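Chapter 4
Surfaces and Storage in the Working Kitchen

A kitchen surface does three jobs. It carries weight, it takes cuts and spills, and it has to be cleaned many times a day. No material does all three equally well, and most of the choices a kitchen manager makes come down to which job matters most at a given station. This chapter looks at counters first, then at the shelves and containers that stand on or near them.

Stone is the oldest of the common choices. Granite and its relatives are hard and do not scratch easily, but many of them take in liquid through fine openings between the mineral grains. The pattern of a stone surface tells you little about how it will behave. Two slabs with the same color and veining can differ a good deal in how fast they absorb oil.

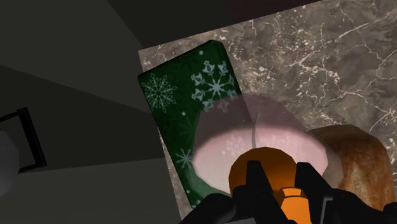
Department of Hospitality and Food Service Management

Before a stone counter goes into use, it should be tested. Put a spoonful of water on a clean, dry spot, wait 9 minutes, and wipe it away. A dark patch means the stone needs sealing. Repeat the test at both ends of the counter and beside the sink, where the sealer wears off first.

Rigoberto Sotelo managed the main kitchen at Famwood, a residential college that serves 700 meals on a normal Friday. When the old steel counters were replaced, he kept steel at the dishwashing station and put stone at the pastry station, where a cool, heavy surface helps with rolling dough. He left the stone unsealed for the first term. By July the area beside the mixer had oil stains that a poultice only partly removed. We will return to the Famwood kitchen in the section on maintenance costs.

4.1 Heights and Edges

Counter height affects both speed and fatigue. A worker who rolls or kneads pushes downward and needs a lower surface than one who decorates or packs. Where several people share a station, set the height for the heaviest task and use thick boards to raise the work for the others — the boards are cheap and can be washed with the dishes.

Edges get less attention than they should. A square corner chips sooner than a rounded one, and it hurts more when someone walks into it. Gaps between a counter and the next piece of furniture collect crumbs and must be either closed with a strip or left wide enough for a brush.

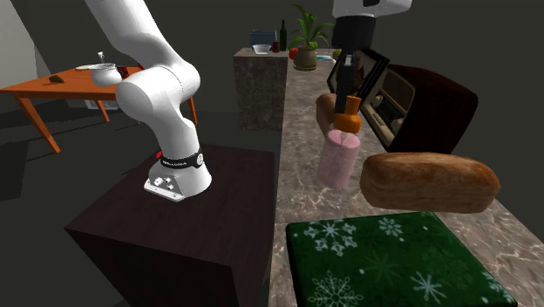 Figure 4.2. A long counter with a gap between it and a separate pedestal.

Anouk Van Wijk, in her survey of small bakeries, sorted cleaning problems by location and found more of them at joints and edges than on open surfaces. Her inspection sheet has 2 columns, one for the surface and one for everything that touches it. A blank copy is printed at the end of this chapter.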